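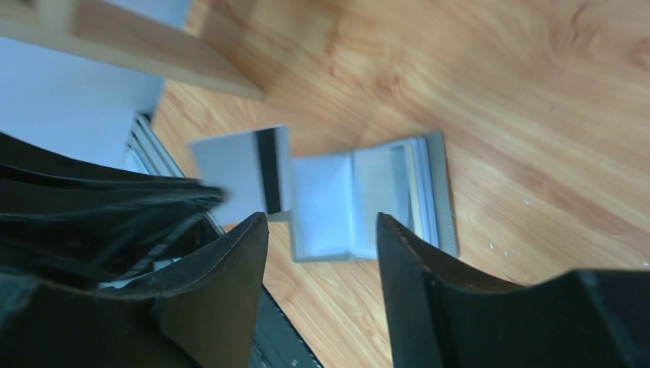 Home | Datasets | Docs | Releases | Contact

# Nilik: pallet rack bay records

Nilik is a table of inspection records for pallet racking in one distribution warehouse at Lultport. Each row is one rack bay on one inspection round. The table was put together to test Cledex, our slotting and load-planning tool, and is released so that other people can check their own planners against it.

Version date: 5 March 2018

## Contents

- `bays.csv`: 1765 rows, one per bay per round
- `beams.csv`: beam lengths and rated loads, keyed on `beam_type`
- `aisles.csv`: the 19 aisles, with clear width and floor type
- `CHANGES.txt`: corrections since the first release

All files are UTF-8 with a header row. Fields are separated by semicolons. Decimal marks are points.

## Fields in bays.csv

`bay_id` is the aisle number, a dash, then the bay number counted from the loading dock end. Aisle 13 is numbered from the opposite end because it was built later, and the labels on the uprights follow that. We kept the labels as they are on site.

`levels` is the number of beam levels, not counting the floor position.

`beam_type` matches a row in `beams.csv`. Where a bay has mixed beams, the weakest one is given.

`load_kg` is the total load on the bay at the time of the round, taken from the stock system. It has not been weighed.

`upright_state` is green, amber or red, as written on the inspection sheet. Amber means the upright was to be unloaded and repaired at the next chance. Red means the bay was emptied straight away.

`guard` is yes if there is a column guard on the aisle side.

`note` is free text, typed in from paper. Spelling has been left alone.

## Known problems

The mezzanine pick area is missing. It uses shelving, and the sheets for it have a different layout.

`load_kg` is blank for the first June round in aisles 4 to 7. The stock system was down that morning and the figures were never filled in afterwards. Do not read a blank as zero.

Over 100 rows have a guard value that differs from the row for the same bay in the round before. Some guards were fitted between rounds and some are plain typing errors. We have not sorted one from the other.

## Loading

The Sproģis reader opens the folder directly:

 sprogis load nilik/ --sep ";"

The project name is written with a ģ but the command is plain ASCII. Older versions ignore `--sep` and put each row in a single column.

## Use

Free to use and share with credit to the Nilik data set. The rated loads apply to this site only. Do not use them to load racking anywhere else; read the load notice on the rack.

## Comments

**rackrat**: Is beam_type 6 meant to be missing from beams.csv? I have four bays pointing at it.

**nilik-maint**: No, it was dropped by mistake. Fixed, see CHANGES.txt.

**dockside_k**: Any chance of the shelving sheets as a separate file? Even untidied would do.

**t_low**: Loads fine in a spreadsheet if you set the separator by hand. Watch bay_id though, mine turned some of them into dates.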